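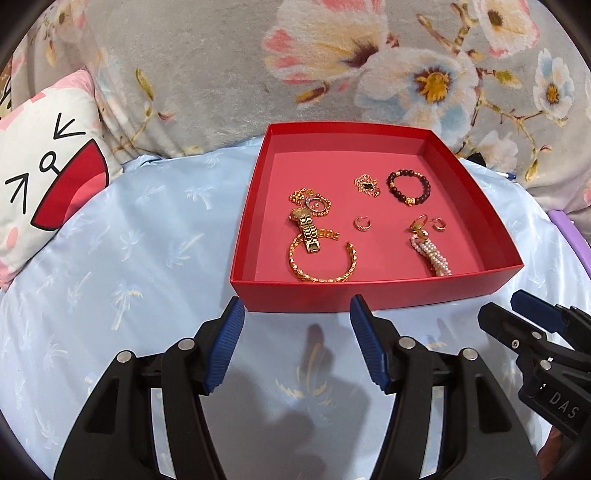
Home Stories Archive Submit

The Knot

6th July
by Tahsin Dissanayake

"It's seen the chain!" Sabina Mridha shouted, and half of Ollbridge must have heard her through the open window.

She had the planner's view up on the big screen, and where yesterday there had been one gold smear, now there were two shapes in two colours, the watch in green and the beaded chain in orange, with a thin ragged line where one passed over the other. She put her finger on that line. She had been after it since spring.

"It might be luck," said her brother from the bed, where he was eating toast.

"It might! Run it again."

He ran it again. Green, orange, ragged line. He ran it with the lamp off and the orange broke into crumbs, then pulled itself together as the depth filter caught up, and Sabina made a noise she would later deny making.

The trouble had always been the order of things. Luvex (that was the planner, named after a torch their grandmother kept by the back door) was brilliant at choosing where to grip and hopeless at choosing what to grip first. Ask it for the chain and it went for the chain, watch or no watch, and in the simulator the whole lot came up together in a swinging lump. So she had thrown out the scoring and written it fresh over a fortnight of late nights. Every object now had a list of whatever was lying on it, and nothing could be picked until its list was empty. It sounded so simple when she said it aloud! It had taken 3000 lines, and then, gloriously, 80.

"Ask it for the chain," she said.

He wiped his fingers and typed. The plan unrolled down the side of the screen, one step under another. Lift the pendant. Set it down on the left. Lift the watch by the strap, high and slow. Check the chain for movement. Wait.

"Wait?" he said. "Did you tell it to wait?"

She hadn't, not in so many words. She scrolled back through the code with her heart going, found the rule about settling, found the place where it met the rule about touching, and there it was, the two of them making a pause between them. Thirty frames. Long enough for a chain to stop sliding.

"Oh, that's lovely," she said. "Oh, you clever thing."

"Shall I try it for real?"

She was already pulling her sleeves up.

More stories
Bickerstaff Learns to Pour
The Ronholm Timetable
A Map of the Kitchen Drawer
Left Hand, Other Left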